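Dendus hand gripper – README

Build notes plus the little dataset we're making with it. Work in progress, sorry for the mess.

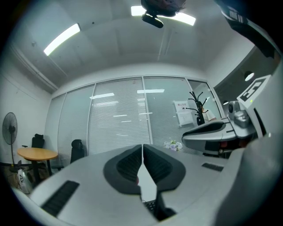 What you get
744 episodes, 8 tasks. Short ones mostly – pick, place, open, close, stack. One folder per episode: video, gripper width, pose, and a notes.txt if I remembered to write one.
Total 2515 MB zipped. Unzip on a real disk, not a USB stick.

Building it
Print the body first, then the fingers. Body takes all night on the Powell, so start it in the evening. Finger pads are a soft print, go slow or they string badly. Glue, clamp, leave till morning. Don't overtighten the finger screws, I cracked two mounts that way.
Grip strips go on last. Wipe the plastic down beforehand or they peel.

Calibration
Close fingers all the way, run zero.py, open all the way, run it again. Do this every time you swap pads. If width reads negative you did it backwards.

Known problems
- episodes up to 200 were recorded with the old pads, width is slightly off. Fix script is in tools/, not well tested
- ceiling lights blow out the top of the video sometimes. Locked exposure in October, better after that
- pose drifts on fast turns. Move slower then you think you need to
- task names in the Algate folder have spaces in them, will rename

Splits
None yet. Make your own, but split by task and not by episode or your numbers will look too good.

Use
Free for hobby and school stuff. Anything else, ask first. Faces are blured where we caught them – if we missed one, send the episode number and it comes out.

Contact
Glykeria Stergiou, Zirora workshop. Evenings after 7 is best.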